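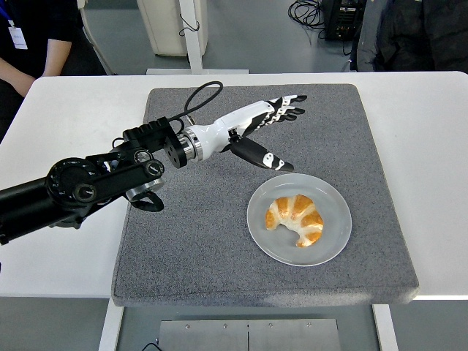

*The pastry table at Zikumen: the hand above the mat, with the croissant on its plate.*

# Visiting the Zikumen Workshop: Your Questions

Thank you for thinking of spending an afternoon with us! We've had a lovely pile of letters and phone calls since we put the word out, and many of them asked the same handful of things, so we've gathered the answers on one page. If yours isn't covered, please do ring the front desk or catch one of us at the door. We like being asked.

## Where are you, exactly?

We're at 3082 Trevor Road in Isville, in the long low building past the tire shop. If you reach the curling rink you've gone too far, but you can turn around in their lot and they don't mind. The sign over the main door still has the old tenant's lettering showing through ours when it rains. Use the side door, the one with the ramp, and come along the hallway until you see coats.

## Is this the open day, or is there a regular visit as well?

Both, and we're sorry the first flyer muddled them. The open day is the big one, when every room is unlocked and there's somebody to talk to in each. The regular visits are smaller and calmer, and happen through the year whenever we have enough names on the list. A regular visit takes you to the demonstration room and the parts bench, with a good long sit-down at the end. If you or someone in your family finds crowds hard going, I'd gently steer you to a regular visit. You'll see much the same demonstration and you'll be able to hear yourself think.

## What is Flarkik?

Flarkik is our name for the table program, the work we do with an arm, a hand and ordinary things you might find on a kitchen counter. It has grown a bit since it began (these things do) and there's now a box of plates, a box of foods and a box labelled "other" that could do with sorting. On visits we mostly show the croissant and the plate. We have shown other things from time to time, but the croissant is what children ask for by name, and a good many of their grandparents too.

## Why a croissant, of all things?

Because it's an awkward shape, bless it. A block has flat sides and will sit politely between two fingers. A croissant curves, it's thicker in the middle than at the tips, and the way it's lying on the mat changes where you'd want to take hold of it. You and I sort that out without a thought while we're looking for the butter. For the people who work on the hand, there's a fair bit to think through: which way the tips are pointing, how far to open the fingers, whether the thumb should come in low along the near side. Once you've stood and watched for a few minutes you'll start noticing it at breakfast.

## Can we eat it?

No, please don't. There is food for you at the back of the building, and it hasn't been near the table.

## How close can we get?

There's a line of tape on the floor, and we ask everyone to keep their toes behind it while the arm is switched on. That goes for people who work with machinery for a living as well, and for anyone holding a toddler. You'll notice our own staff going closer than that. They wear a badge on a lanyard and they've been through the safety training, so please don't take your cue from them. If you'd like a proper look at the joints and the cabling, wait for the break. We switch everything off, say so out loud, and then you may come right up to the table with your hands in your pockets.

## Will it work when we're there?

I wish I could promise! Some afternoons go beautifully and some have long quiet patches while somebody frowns at a screen. We don't hide the second kind, and we won't show you a recording in its place. If a pick goes wrong we set the table again and have another go, and whoever is at the front will tell you what they think happened. Visitors have told us they liked those bits best, which I choose to believe.

## How long does it all take?

Each demonstration runs for 36 minutes, which sounds oddly exact, I know. It came from timing the whole talk at a comfortable pace with the questions left in, and the number stuck. There's a pause of 10 minutes before the next group comes in. With the parts bench and a cup of something, most people are with us for about two hours, though you're welcome to slip away sooner if the parking or the baby demands it.

## Who will be showing us around?

Jianguo Wei leads most of the demonstrations and has the patience for it. He'll happily answer the same thing several times over in one session, and he would much sooner be interrupted than have you stand there wondering. We also asked him to write something for those of you who can't make the trip. What he sent is a little longer than we'd planned, and we've left it alone.

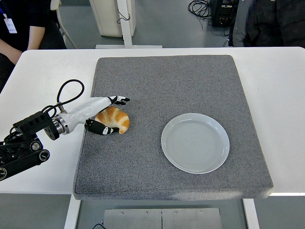

**ISVILLE - January 13, 2020**

I was asked for a few words about what we do at the Flarkik table, so let me begin with the moment visitors like, when the croissant is on the mat between the finger and the thumb and the plate is waiting, empty, over to the right. People go quiet then. I still go a bit quiet myself, and I've seen it a great many times.

What I try to tell everyone is to watch the hand before it closes. The part afterwards gets the applause, but the choices come earlier. You have one finger reaching along the far side of the pastry and the thumb coming under it on the near side, and you want the two of them to meet it fairly evenly. Come in crooked and the pastry is inclined to turn. Come in too high and there's only the top of the curve to hold, and that's a poor bargain. I usually ask the group to pick up an imaginary croissant at this point. Everybody does it differently, and then they look at each other's hands and laugh, and after that the questions are much better.

The mat gets asked about more than I ever expected. It's grey and soft and rather plain, and it covers most of the tabletop. I like it because a fingertip that comes down slightly low has something kinder than a hard table to meet. The plain colour suits me too - the plate and the pastry are both easy to pick out against it, for you standing at the tape as much as for anybody else.

The other thing I'd mention is the cable that loops up over the arm. Children always spot it and want to know if it's meant to do that. Yes! The arm has to bend and turn, and a cable pulled tight would have nothing to give when it did. I've spent more of my working life thinking about slack than I ever imagined I would as a student.

If you do come, ask me about the plate. I have opinions about rims and I don't often get to air them.

*J. W.*

## Is it suitable for children?

Very much so, with a grown-up along. We suggest age 6 and up for the full demonstration, as there's a good deal of standing still. Younger ones are welcome too, but you may find the drawing table holds them longer than the arm does. We keep a step near the tape for shorter visitors, and we do ask that it be shared around. School groups should phone ahead so that we can set aside a session for you.

## Can I bring my wheelchair, walker or stroller?

Yes to all of those. Everything you'll visit is on one level once you've come up the ramp. The hallway narrows a little by the coat rack, so let us know you're coming and we'll shift it. Please tell us as well if you'd like a chair for the demonstration. We'll put it at the front, on your side of the tape, where the view is best.

## Is it noisy?

It's a working room, with fans and people chatting, and I wouldn't call it loud. The fire doors in the hallway are worse. If you use a hearing aid, try to stand near whoever is giving the talk, and please wave at us if we've started mumbling. Some of us are mumblers.

## May I take photographs?

You may, for your own enjoyment, as long as the flash is off. Please be thoughtful about other visitors, children especially, and ask before you put somebody's face in a picture. We'd rather you didn't photograph the screens at the workbench. Everything on the table is fair game.

## Does anyone get to drive the arm?

Not on visits, I'm afraid. We do have a separate hand on the parts bench that you can open and close yourself by turning a little crank, and it's surprisingly hard to walk away from. Try picking up the sponge first, then the wooden egg.

## What should I wear?

Closed shoes, please, and layers. The front of the building is chilly in January and the demonstration room can be warm, so you'll see people dressed for two different seasons standing at the same table. Long scarves should come off and go on the rack with your coat.

## What does it cost, and do I need to book?

Visits are free. For the open day you can simply turn up, and we'll give you a slip with your session on it. For a regular visit we do need your name ahead of time, along with the number in your party. If your plans change, a quick call lets us offer the spot to the next family on the list, and we'd be ever so grateful.

## What happens if it snows?

We follow the school buses. If they're cancelled in Isville, so are we, and we'll change the message on the front desk line first thing in the morning. Anyone who was booked goes to the top of the list for the next date, with no need to fill in the form again.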